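Forums > Dinghies and Keelboats > Racing and Rules > Etbridge winter handicap changes

Etbridge winter handicap changes — anyone else baffled?

mudberth_kate
5 September 2025
So the notice of race for the winter series is up and they've dropped the personal handicap for the slow fleet. It's straight yardstick numbers for everybody from December onwards. I sail a very tired old boat with my daughter and we were only ever in with a shout because of the personal adjustment. Last year we got a third in one race and you'd have thought we'd won the Olympics! I'm not saying we deserve prizes, but I do like having something to look at on the results sheet besides our usual spot at the bottom. Has anyone's club done this and kept its back markers?

oldgybe
We did it two winters ago. Turnout stayed the same for the first month and then the slower boats drifted off, one at a time. Could have been the weather, mind, it was a filthy winter. I wouldn't swear to either.

Hrnciar_V
I'll stick my neck out and say I like the change. Personal handicaps reward you for being inconsistent. Have two bad races, get a nice fat allowance, then win the third by a mile. I've watched people do it (not accusing anyone here, Kate). With yardstick numbers at least you know what you need to beat before you leave the slipway.
Vojtěch

mudberth_kate
Ha, I'd love to be good enough to be inconsistent on purpose. We're very consistently slow. 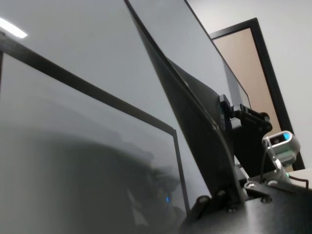 But I take the point about sandbagging. Couldn't they cap the allowance though? That's what Dareck do on the reservoir and I've never heard anybody grumble about it. Well, I've heard them grumble about the launching trolleys, but that's another thread.

tillerflex26
People do grumble at Dareck, you just have to stand in the right bit of the car park. The cap is set so low that it makes no difference once the wind's over a force three. My boat's sail number is 494, go and look me up in last season's results and tell me if the cap ever helped me.

mudberth_kate
Just looked. Oh dear. Sorry!

oldgybe
Is anyone going to mention the start times? Both fleets on one start, on that line, with the ebb running. I was there for the last combined start and there was a lot of shouting and not much room. That bothers me more than the handicaps do.

Hrnciar_V
Agreed on that one. The line's fine for a dozen boats. Past that you've got people reaching down it on port looking for a gap that isn't there. I'd give the slow fleet five minutes' head start and score the fleets separately.

lu_sails
Separate scoring gets my vote too. Then you could keep the personal handicap in the slow fleet and the quick lot can have their yardsticks. Has anyone asked the race officer? Bednárik is very approachable if you catch him before he's had to set a windward mark in the rain.

tillerflex26
I asked. He said send it in writing before entries open and he'd look at it — which I took as a maybe.

mudberth_kate
Right, I'll write something tonight and post it on here first so you can all pull it apart. Vojtěch, I'm putting your five minutes in, so you'll have to back me up.

Hrnciar_V
Fine by me. I still want yardsticks for the fast fleet though, don't water that down.

Recent threads
Rudder stock play, how much is too much?
Wanted: launching trolley, Etbridge area
Drysuit or wetsuit for frostbite racing
Port and starboard at the leeward mark, again
Jib sheets: tapered or plain

Contact us | Forum rules | Back to top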